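Rastiser Two-Arm Sorting Cell
Set-up Guide, Section 4: First Sorting Run with Bins and Soft Packets

Before you begin this section, the cell must be mounted and leveled (Section 2) and both arms must be homed (Section 3). If you skipped homing after moving the table, go back and do it now. The arms will move, but they will not agree with each other about where the middle of the table is.

You will need:
The bins supplied in the Famach accessory box
A few light, flat packets in soft plastic
A hex key from the tool pouch
A second person, for the first run only

CAUTION: Keep hands, sleeves and hair outside the enclosure walls while any joint light is on. The arms can start to move without a sound.

4.1 Placing the bins

1. Wipe the table top with a dry cloth. Do not use polish. Bins slide on a polished surface when a finger touches the rim.

2. Put the bins on the table where both grippers can reach them. A row going from the back wall toward the front rail is the easiest to teach. You can use three bins or four, and they do not need to be of the same color.

3. If you want one bin outside the row, you may place it nearer to the front. It can stand at a small angle. Teach its position separately in step 9.

4. Put one packet flat in each bin. Do not fill the bins for the first run.

Note: The software calls the bin nearest to the back wall Bin 1. The names follow the place on the table and do not follow the color.

4.2 Checking the cables

5. With the power off, lift each elbow by hand to its highest point and lower it again. The purple camera cable must keep a wide curve during the whole movement. If it becomes tight, open the nearest tie, give more cable, and close the tie again.

6. Look at the cable near each base plate. It should not lie across the groove of the front rail, where the clamp bolts may pinch it.

CAUTION: Do not pull on the cable at the wrist camera. The connector is small and its repair is not covered by the Grondach warranty.

4.3 Teaching the two-gripper hold

A soft packet often folds when one gripper lifts it alone. For this reason the cell has a hold mode in which both grippers work on one packet over the bins.

7. Switch on the power and wait until the green lights on the arm joints are steady. Select Teach, then Shared Hold.

8. Guide the two grippers toward each other by hand until they have the packet between them. Go slowly, and stop when the packet is held.

Grippers together at the packet, with the bins on the table:

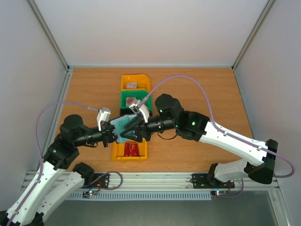
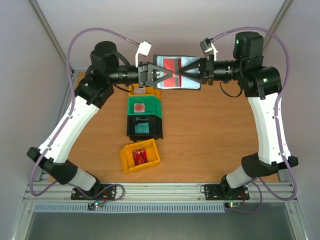 9. Press Save Point. Then guide the arms to each bin in turn and press Save Point again. Save every bin that is on the table, also the ones you do not plan to use today.

10. Set the grip force to 10 for thin packets. You can go up to 13 for thicker ones – above this value the plastic may get marks from the finger tips.

4.4 First run

11. Set the speed to Low and press Run. The second person should stand at the stop button until the run is finished.

12. Watch the hold point. If one gripper arrives early and pushes the packet away, stop the run and repeat step 8. In most cases the saved point is a little too far to one side.

13. When three runs are complete with no stop, you may set the speed to Normal.

Note: Check the bolts on both base plates after 72 hours of running, and after every 500 cycles of Shared Hold. Tighten only with the supplied key.

4.5 If the packet drops

Packet slides out at one side: clean the fingers of that gripper and save the hold point again.
Packet turns during the hold: bring both grippers to the same height before saving.
Arm stops and its joint light changes: write down the code on the screen before you switch off. The codes are in Section 7.

For help with this section, write to Dalia Rebane at the Rastiser support desk and give the serial number of both arms. Messages received after 4 p.m. are answered on the next working day.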